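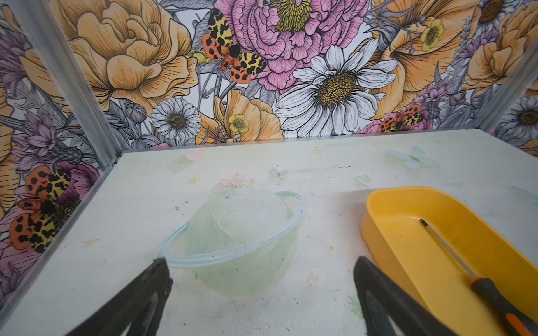

Mock-up bay at the Fluden workshop: green bowl, yellow tray and screwdriver on the printed floor panel.

The Fluden open day ran from the front office through to the storage hall, and visitors were free to walk it in any order. I started at the back, where the small mock-up bays are kept, and spent most of the morning there.

Each bay is a box with a metal post at the corners, a floor panel and papered walls. The one I looked at longest had floral wallpaper on the back and left sides and a white floor printed with butterflies, flowers and small yellow stars in faint colours. The floor has seen use. It is scuffed and carries specks of dirt, and the print is pale enough that the marks compete with it.

The contents were ordinary household items. A translucent green bowl sat upside down, frosted over the dome, with a clear plastic ring lying around its rim. To the right was a shallow yellow tray with rounded corners, holding a screwdriver with an orange and black handle. The tray is a sensible shape for hand tools: flat inside, low walls, nothing for a handle to catch on.

Fatima Tijani, who led the tour, said the bays are used to try out storage layouts before anything is built at full size. The hall keeps 181 catalogued household items on open shelving, sorted by use and then by footprint. Labels are printed on Cluno stock, which peels cleanly from plastic but poorly from bare metal. She expects to replace it in March.

The next room covers wall coverings and floor panels. Samples hang on rails, three to a rail, and can be unclipped and taken to the window. I compared two white panels under daylight and under the ceiling lights. The difference in the pastel print was considerable -- the yellows nearly vanished under the lights, while the blues held up.

Rasska panels come in one width only, 900 mm, and are cut down on site. The saw was off for the open day, so I can't comment on dust or noise. Parking is on the Usman side of the building and the entrance is poorly signed.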